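[Clandine Beans] Re: tough skins on the Savolska, and when to plant

Print this message
E-mail this message

From: Sunita Shukla
To: the Clandine dry bean list
Date: April 14, 2022

Uriel Henríquez wrote:

> Hello all. I have been reading for a year and this is my first time
> writing, so please forgive me if it has been covered. I grew the
> Savolska last summer along the back fence and got a decent jar of
> them. They are lovely to look at but I can't get the skins to soften.
> I soaked them overnight, simmered them most of an afternoon with
> onion, a bay leaf and a can of tomatoes, and the insides went to
> mush while the skins stayed like paper. My wife was polite about it.
>
> Two questions. Is it the bean or is it me? And has anyone here put
> theirs in the ground yet? I have one packet of Uzor and I would hate
> to lose it to a cold night.
>
> Uriel

Dear Uriel,

Welcome, and please don't apologize for writing! Half of us on this list have asked the same thing twice and the other half have answered it three different ways, so you are in very comfortable company. I read your note over breakfast and have been composing a reply in my head ever since, which will explain the length of it.

First, the skins. I think it is mostly the tomatoes. I cooked beans with tomatoes from the start for years, since that was how my mother-in-law did it, and hers were always tender and mine never were. Well, she was using little thin-skinned ones from the store and I was using great big garden beans, and the acid holds a thick skin tight. These days I keep tomatoes, vinegar, lemon and anything else sour well away from the pot until the beans are soft enough to squash against the roof of my mouth. Then in it all goes, and they can sit and simmer together as long as they please.

The second thing is your water. Do you have hard water? We do, and the kettle looks like the inside of a cave. I put a good spoonful of salt in the soaking water and stir it until it's gone before the beans go in. I was brought up to believe that salt makes beans tough and I held out against it for a very long time (I can be stubborn, as my sister will tell anyone who asks). Then I tried it with a batch of Zenier I didn't much care about, and the skins came out so silky that I went and stood over the pot eating them with a slotted spoon. I rinse them afterward and cook them in fresh water. Use a much bigger bowl than you think you need, too, because the Savolska swells like anything and the ones poking up out of the water stay wrinkled.
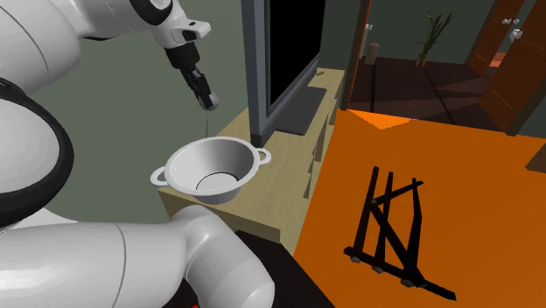
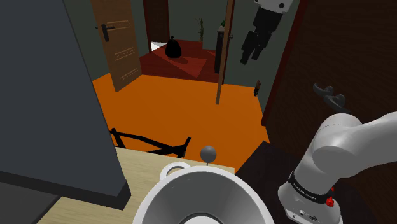

Once they are soaked I bring them up to a real boil on the stove for ten minutes or so, and then I put the lid on and move the whole pot into the oven at 300 degrees. I know some people think this is fussy, but there is no scorching on the bottom and I can go and do something else. I start looking at them after an hour. Savolska from last summer might be done in an hour and a half, and the old jar at the back of my cupboard took nearly three, and was still only fair. Don't stir them if you can help it. Shake the pot a little if you must do something. And let them cool in their own broth with the lid on, all the way down, even if it means having them for supper tomorrow and eggs tonight.

So to answer your question, it's a bit the bean and a bit the tomatoes and not you at all! The Savolska does have a thick skin. I forgive it because it holds its shape in a salad better than anything else I grow, and because of that color. If you still have some in the jar, do try a cupful this way before you give up on it. Tell your wife I said so.

Now, planting. No, mine are not in, and I would ask you very kindly to leave that packet of Uzor on the shelf. I know the afternoons have been gorgeous. I was out in short sleeves myself, turning over the long bed, and I had the string and the stakes in my hands before I talked myself out of it. But bean seed sitting in cold mud just rots, and the Uzor is the worst of the lot for it. One spring I planted early out of pure impatience and got a row with more gaps than plants, and what did come up sulked until the later row went right past it.

I wait for May. My own rule is to go out first thing in the morning, before the sun is on the bed, and push my hand in up to the wrist. If I can leave it there and chat, it's warm enough. If I want my hand back, it isn't. My neighbor uses a thermometer, and we come out within a couple of days of each other.

When you do plant, give the Uzor something tall. The packet will tell you it is a half-runner and the packet is being modest. I set my rows 28 inches apart and even so I was sidling down between them by August with leaves in my hair. The Zenier is a proper bush bean and will stay where you put it, so if you only have the one fence, save that for the climbers.

One more thing and then I will let you go. Please don't plant the whole packet. Keep back a few seeds in an envelope, with the name and the year on it in pencil, somewhere cool and dry. I lost a speckled bean that way that I had grown since my daughter was small, all of it in the ground and a hailstorm on top, and I have never come across it again. If anyone reading has a cream-colored pole bean with maroon freckles mostly at the one end, and a rather flat pod, I would dearly love to hear from you. I have plenty of Zenier to trade and would gladly pay the postage both ways.

For anybody else who asked me about Savolska seed over the winter, I haven't forgotten you. The envelopes are addressed and sitting on the hall table, and they will go out as soon as I get to the post office for stamps.

Do write again, Uriel, and let us know how the second pot comes out.

Warmly,
Sunita

Print this message
E-mail this message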